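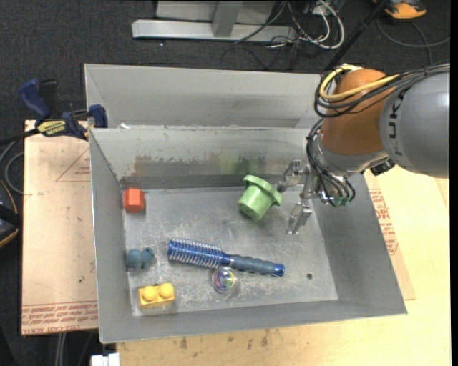

Bin-picking cell with KUKA arm, two-finger gripper and six test objects.

Grasp success falls when objects lie near the bin wall: is this a fault of the labelling method?
Posted by Jiahui Yuan, 04/04/2025

Our group is repeating the self-supervised grasping study published under the name Drellow. The arm attempts a grasp at a point chosen by the network, the outcome is recorded as success or failure, and the network is retrained after every 400 attempts. We have completed 4000 attempts with mixed household items and toys, such as a round hairbrush, a clear ball and building blocks.

Results in the middle of the bin agree with the published ones. Within 12 cm of a wall they are markedly worse, and retraining does not improve them. The labels are taken from finger position after closing. I should be grateful for advice on whether the labels or the choice of grasp points should be examined first.

Ivan Kobzar
Please check the calibration of the camera. This is usually the cause.

Merja Nurmi
Calibration should certainly be confirmed, but an error there would normally affect the middle of the bin as well. I would recommend examining the grasp points first. If the planner rejects any approach that brings a finger close to the metal, the network receives very few attempts in that region and further retraining adds little. Plot all attempts by position and compare the number near the walls with the number in the middle.

The labels deserve a separate check. A thin handle may leave the fingers almost closed, and a threshold on finger position will then record a failure although the object has been lifted. At Prernby we compared an image of the bin before and after each attempt and used the difference as a second label. Where the 2 labels disagreed, the attempt was left out of training.

Sandro Sorrentino
I agree with the previous reply regarding the plot. It may also be useful to report wall and middle results separately for each object. Our worst figures came almost entirely from the ball, which rolled when the first finger touched it.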